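[List archive] Re: Trileck open day, two-arm cell
Thread: previous | next

> Did anyone get to Tillthorpe for the open day? I had a spot
> booked and couldn't make it. Mostly I'd like to know what the
> Katis bench was doing, and whether the arms were running a
> canned path or somebody was driving them.

I went through in the afternoon group, 12 of us. There were three benches running. The Howlader palletizer was the same unit as last year, so I'll skip it.

The Katis bench is the two-arm one. The task was sorting soft, tangled goods into a divided tray, with both grippers working close together near the middle of the table.

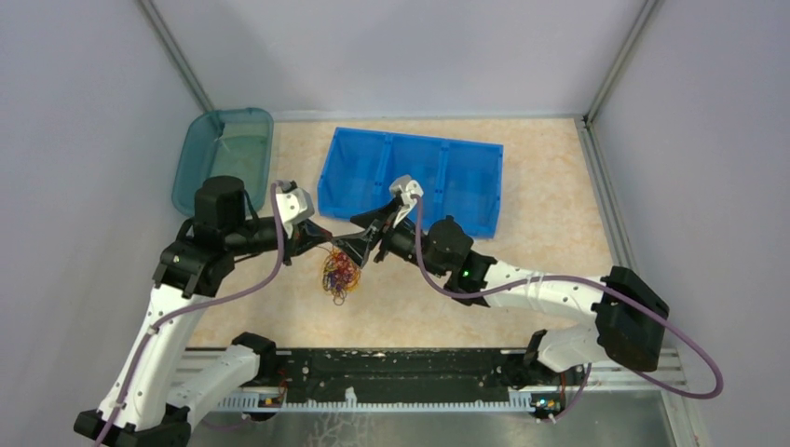
Operation was mixed. The first 17 runs were teleoperated from a desk behind the wall, and the rest ran on the learned policy with an operator on the stop button. They quoted a cycle time of around 70 seconds per item under policy. I timed one at 46 – a good run, I suspect.

Questions on fingertip wear and cable strain got short answers. Calibration between the arms is redone every morning and takes longer than they'd like.

Slides are promised for February. If they include the failure breakdown I'll post the link to the list.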